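Fading Prints: What Wash Tests Say About Cotton Bedding

Printed cotton loses color in two ways. Dye leaves the fiber in the wash, and loose fiber ends rise on the surface and scatter light, so the print looks gray even where the dye is still present. The second effect is often mistaken for the first. Bravell, a small textile laboratory in Jurbridge, ran printed covers through repeated home laundering and measured both.

The covers were washed at 40 degrees Celsius in a front-loading machine with powder detergent, then line dried indoors. Color was read at fixed points on each cover after every fourth cycle. Magenta and purple areas were read separately from teal and green, as the reds in reactive printing usually give up more unfixed dye in the first washes.
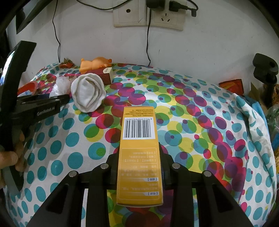

Where the color goes

Most of the measured dye loss came in the first 4 cycles. After that the curve flattened, and surface fuzz became the larger part of the visible change. Covers turned inside out for washing kept a smoother face through the full run of 59 cycles. Drum loading mattered as well. An overfilled drum presses the folds together, and abrasion along those folds leaves pale lines that no later wash removes.

Water hardness was held constant, which limits how far the results carry. In hard water, mineral deposits stiffen the yarn and the fabric wears faster at the hems. The Tumden mill, which prints on the same weight of cotton, finishes its covers with an enzyme bath that trims loose fiber before sale. The treatment costs a little tensile strength.

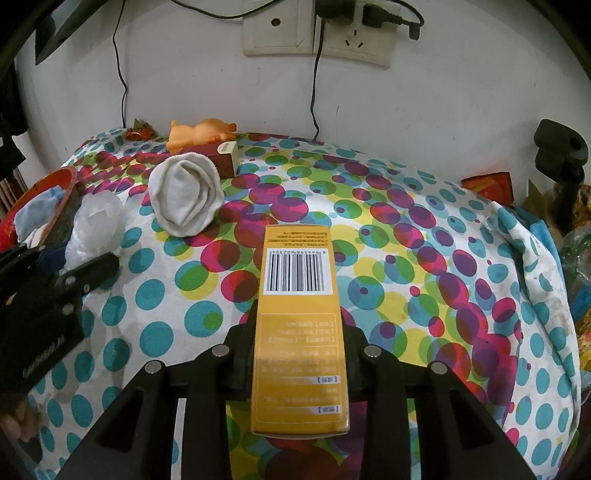
Lam disputes the value of the enzyme step for household bedding, arguing that the strength given up at the mill shows later as splits beside the seam, and that a tighter yarn would reduce fuzz without the penalty. Bravell has not tested the tighter yarn.

Small items washed in the same load add their own wear. Zippers and hook tape are the worst. Socks left in a ball trap detergent in the center and dry slowly, so they should be opened out first.

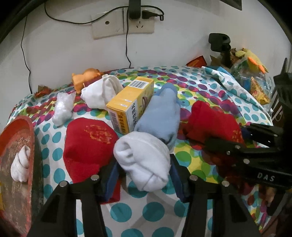 Drying and storage

Direct sun through a window fades a wet print faster than a dry one. Indoor lines should stand away from the glass, with the printed face turned in. Tumble drying on low heat did not shift the color readings but raised the fuzz score at every check.

Bravell's data set holds 3825 readings. The next series will cover flannel.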